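Munport Fixture Replacement Program
Progress report to the Silerlow Housing Fund
Reporting period ending 2020-06-22

1. Work completed

Of the 487 units in the grant schedule, all ground-floor units in the Modovbridge block now have new kitchen faucets, drain assemblies and shutoff valves. Old galvanized supply stubs were cut back to the wall and replaced with copper. Base cabinets were kept where the floor panel was sound.

The Nygård single-bowl sink was installed as specified. In 20 units the existing counter cutout was too wide for the rim. These units received a stainless adapter frame, charged to the materials line.

2. Testing

Each drain was filled to the overflow, released, and checked at the trap joint. Supply connections were held at line pressure for 40 minutes. Leaks were found at 5 trap joints, all on the upper floors of the east stair. The cause was a flat washer supplied in place of the beveled type. The washers were changed and the joints passed on retest.

Flow at the faucet is within the limit set in the grant agreement. Hot water delay on the top floor remains longer than the target. Insulating the riser would reduce it, but that work is outside the current scope.

3. Materials and storage

Faucet cartridges are held at the Munport store. The second sink delivery was short of mounting clips, and the supplier has confirmed a replacement shipment. Installation can continue from present stock until the upper floors of the west stair are reached.

4. Records

Unit files list the fixture model, valve position, test result and any change to the cabinet.
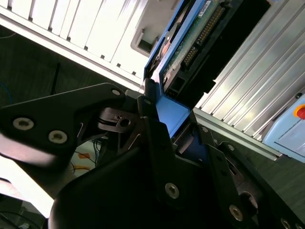 Files for the east stair are complete. West stair files lack valve positions for the units done before the form was revised, and these will be added at the next access visit.

5. Remaining work

The west stair and the shared laundry sinks are outstanding. Completion is still planned for December. We request approval to move the unspent disposal allowance to the materials line to cover the adapter frames.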